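# Brake pad night is back at the Stan Street shed

If you've been putting off your brakes all winter (guilty!), the Druditz repair evenings start up again in May, and the first one is all about pads.

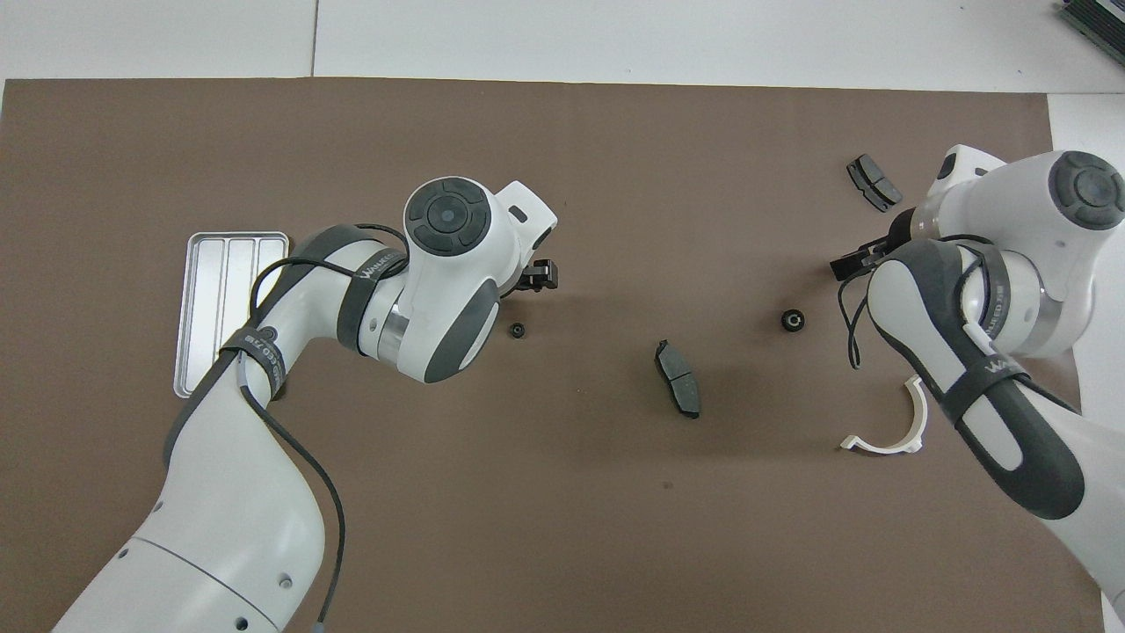
I went along to the warm-up session and had a great time, even though I came home with black fingernails and a shopping list. The idea is simple: you bring your worn pads, you lay everything out on a big piece of cardboard, and you learn what you're looking at before you buy anything new. I'd never paid attention to the groove down the middle of a pad before. Now I can't stop checking it – mine was nearly gone on one side and fine on the other, so I've got a sticky slider to sort out too.

The best tip of the evening was about small parts. Get yourself a tray with compartments, the long divided kind, and put every little black fastener in it the moment it comes off. I've lost 2 of those at home already and one of them is still somewhere under my dryer. Cardboard helps too, as things don't roll nearly as far on it as they do on a bare tabletop.

Floltow, the parts shop over in Karkomton, is giving 30 percent off pads to anyone who signs up for the evening, and they'll take your old ones for scrap. Their newsletter goes out to 4,000 people, so I'd grab a spot early!

Sessions run for 3 hours from 6 p.m., and it's free, with a jar by the door for coffee money. Bring gloves, a rag you don't love, and your car's model and year written down (I forgot mine and had to go dig through the glove box in the rain). Sign-up is on the sheet inside the front door, or you can just call the shed in the afternoon.

Rotors are next after pads, date to come.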